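Stolura at Home: Questions Parents Send Us
Updated November 2023

Will my kid learn to code with Stolura?
Some coding, yes. The app says it teaches "computational thinking," a phrase I'd like to see retired. Kids drag blocks, blocks make a character move. Ours got through the first 11 lessons quickly and could explain maybe half of what they had built.

What age is it for?
The store page says 5 and up. I'd say 8, unless you plan to sit there and read every prompt aloud.

Is the free version enough?
For a weekend. You get 3 projects, and after that it asks for money each time you tap Save. Try Wometti first if you only want to see whether your child likes this kind of thing.
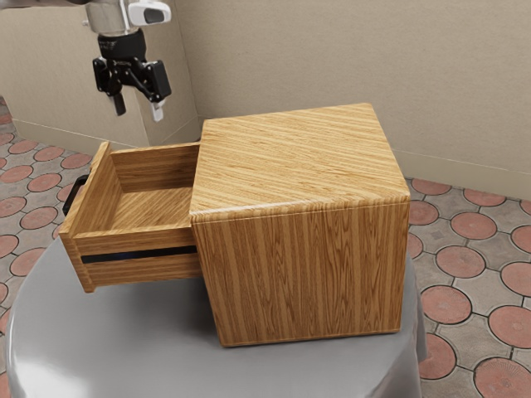

Do the coins matter?
They buy hats. A full outfit costs 600 coins, and the quickest way to earn them is to repeat easy lessons, so guess what children do. Turn coins off in the parent menu if you can find it (Settings, then Account, then Family).

Can projects be moved to another app?
No. I asked in February and was told export was "on the roadmap." I'm still waiting.

What about the Hofstetter workbooks?
They're fine on a long drive. I doubt paper loops teach much to a kid who hasn't run a real one, and the answer key has mistakes.

Does it work offline?
Lessons do, once downloaded. Sharing doesn't. Illen handles offline better, but its puzzles get dull fast.

Do you get paid for these reviews?
No. I pay for my own subscriptions, and I canceled this one.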